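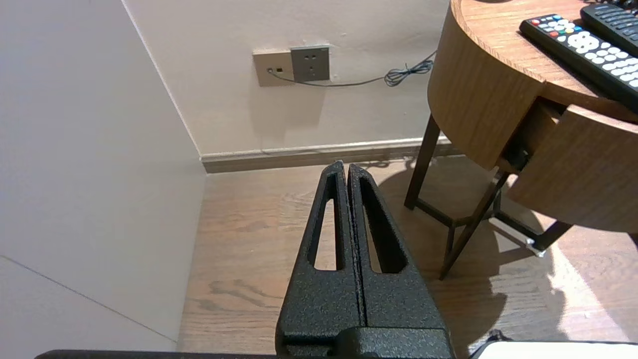

Wrist view, bedside table task

Wrist camera only does worse than head camera only – is that a normal result?
posted by Lindsay Hollis, 20/03/2025

Sorry, writing this between runs. We train a policy to pick up a TV remote from a round bedside table and I'm comparing camera setups. Same 323 demos for all three. Wrist only, head only, both. Everything else fixed, same seed even.

Success over 300 trials each: both is best, head only close behind, wrist only way down. The paper we're following (the Trununon one) has wrist only nearly as good as both. I expected the same and now my advisor wants a reason by next week.

Things I checked – image crop, exposure, time sync. All fine I think. The failures are mostly the arm going down in the wrong spot, or heading for the wrong remote. There are two on the table, both black. Phone and its cord are there too, with a little white pot at the back.
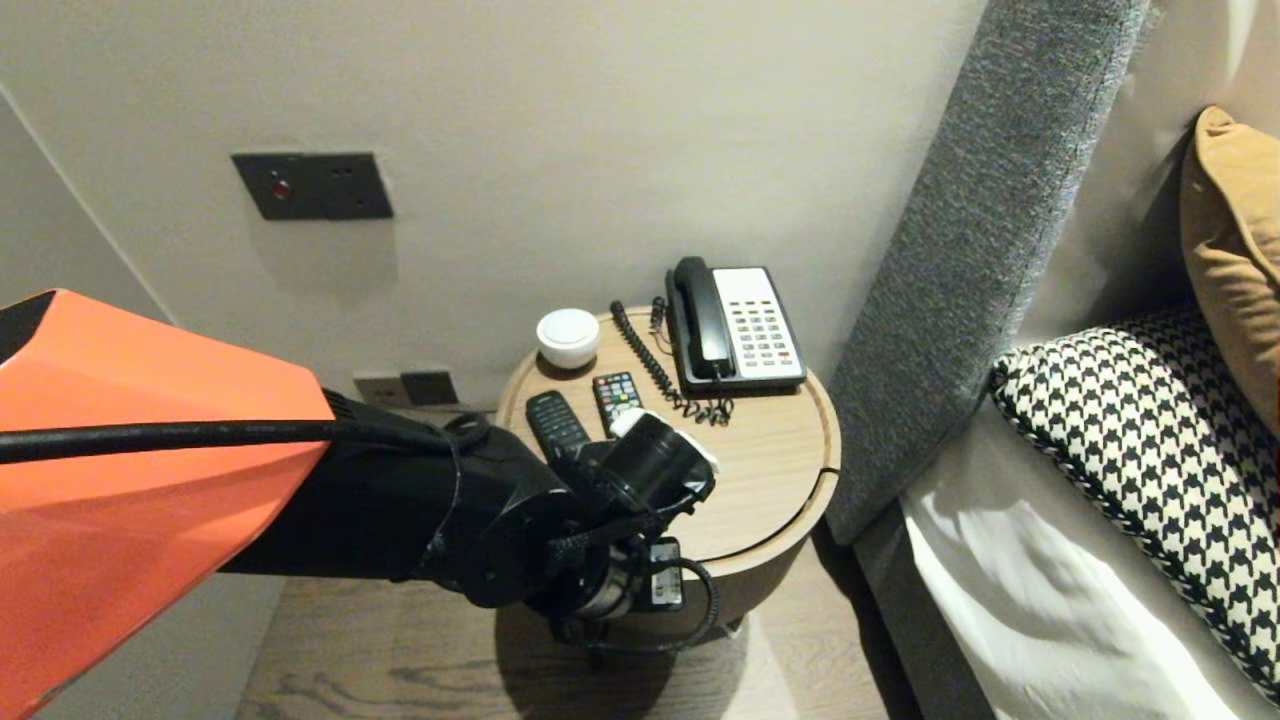
Starting pose is random within a box, so the arm sometimes begins low and off to the side. Didn't think that mattered much but mabye it does? Anyone seen this?

Magdalini Stergiou
Yes, and I'd bet on the starting pose. From low down the wrist camera gets floor, wall and table legs, and hardly any tabletop. The policy has to guess where the remote is from that. Head camera has the whole table from step one.

Easy test: don't retrain anything. Split the trials you already have by start height and plot success for each group. If wrist only catches up in the high group, you have your answer. We did this on our Tsakiris shelf task and the gap nearly closed for the high starts. Also check whether the Trununon people used a fixed home pose. A lot of setups do and it gets one line in the appendix.

For the wrong remote thing – separate problem. Label those failures on their own, don't lump them with the misses, or the plot will be a mess.

Drargate
more data. we had 2,891 demos before wrist only worked at all

lenidov_lab
Agree on the split. More data could help but it won't tell you why, and the why is what you were asked for. I would also give the policy a short history, 14 frames or so, so it can remember the table once its seen it. Run that on wrist only first. And report all three seeds if you can, one seed is thin for a claim like this.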